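Can a Machine Put the Groceries Away Yet?
Gallery - 17 June 2024

Most of us would hand over the dull chores tomorrow if something could do them well. Briltura has spent the spring trying out gripper arms on small jobs from kitchens and shop floors: folding towels, stacking cups, filling shelves and sorting produce.

The results are mixed. Towels are still slow. Cups went fine as long as they stood upright. Produce is the job people ask about most, and it is harder than it looks, with every piece a different size and shape and plenty of them easy to bruise.

Refilwe Rampersad ran the produce trials. Over 93 attempts at picking up one item and setting it down in the right place, the arm managed 71. Most of the misses came when two items were touching. A person would push one aside with a finger and carry on. The arm often went for both, or stopped.

Rangi Doolan worked in a grocery stockroom for 7 years and has watched several of the trials. He would not give the arm a shift yet - too slow on a busy morning - but he thinks it could do overnight sorting before long. 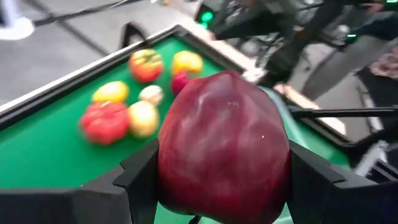
A dark red apple held between the two gripper fingers, with more produce waiting on the green felt.

Apples are among the easier items. They are firm, and the fingers can close on both sides. Soft tomatoes are another matter, and Rampersad plans to go back to them in January.

Text: Ulla Nieminen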